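I run a very small business from home. It sells stickers, and it's called Josik Stickers (Josik was my first goldfish, long story). Kids who come by the market stall ask me all sorts of things, and the one I get most is "How do you make a logo?" So I'm going to tell you how logos work, and then you can try making one yourself!

You've seen loads of logos today already. They're on cereal boxes, on shoes, on the bus. Lots of them are right in the middle of something plain, like the small light-gray square on the lid of the black laptop in the first picture.
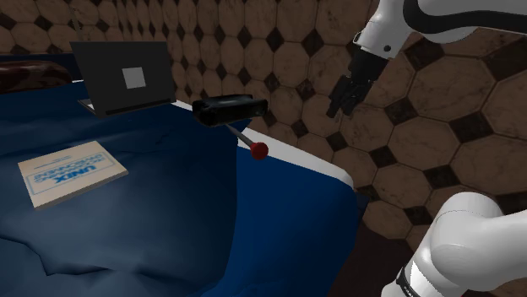
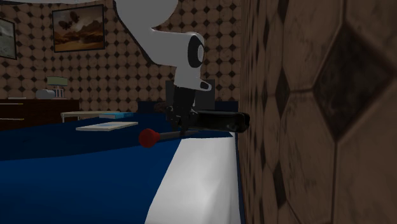 ## So what is a logo?

A logo is a little picture, or a word drawn in a special way, that stands for a business. It's a bit like a signature. When you see it, you're supposed to think of that business straight away, even if the name isn't written anywhere near it.

Some logos are only letters. Some are only a shape. Mine is a fish with the word Josik written along its back, so it's both.

## Why would a business want one?

Pretend you buy a lemonade from a stand called Skestum and it's the best lemonade you've ever had. Next week there are 18 lemonade stands on the same street (what a street!). How do you find the good one again? You could read every single sign. Or you could look for the purple lemon you remember from the cup.

That's the main job of a logo, helping people find you again. It also goes on the bags, the receipts, the thank-you cards and the sign over the door, and when they all match, customers can tell they came from the same place.

## Can two businesses have the same one?

They shouldn't! If another stand copied the purple lemon, people would get mixed up and buy the wrong lemonade. There are laws about this. A logo or name that a business uses to show who it is can be called a **trademark**, and the owner can ask other people to stop copying it. The rules get pretty complicated, and grown-ups sometimes pay lawyers to sort them out.

## Colors and size

My first logo had 20 colors in it. I thought it was gorgeous. Then I went to the print shop, Ó Gríofa Print, and asked for it on a rubber stamp, and of course a stamp only does one color at a time. My rainbow fish came out as a blob.

Now it has 2 colors, orange and dark green, and it still looks like a fish when I print it in plain black. It works when it's tiny, too. I tested it on a label no bigger than my thumbnail.

## Make your own

You need paper, a pencil and 3 crayons or markers.

1. Make up a business. It can be anything: dog walking, moon rocks, a sock hospital.
2. Give it a name. I made up Zasidov for my pretend sock hospital. I just liked the sound.
3. Write down a few words about it. Is it fast? Cozy? Silly?
4. Draw lots of small, messy logos. Don't erase any yet!
5. Circle your favorite and draw it again, bigger, with fewer lines.
6. Color it in.
7. Draw it once more, as small as a coin. If it turns to mush, take something out and try again.

Then stick it on the fridge and ask someone at home what kind of business they think it's for. My Zasidov sock got mistaken for a banana, so I've gone back to step 4.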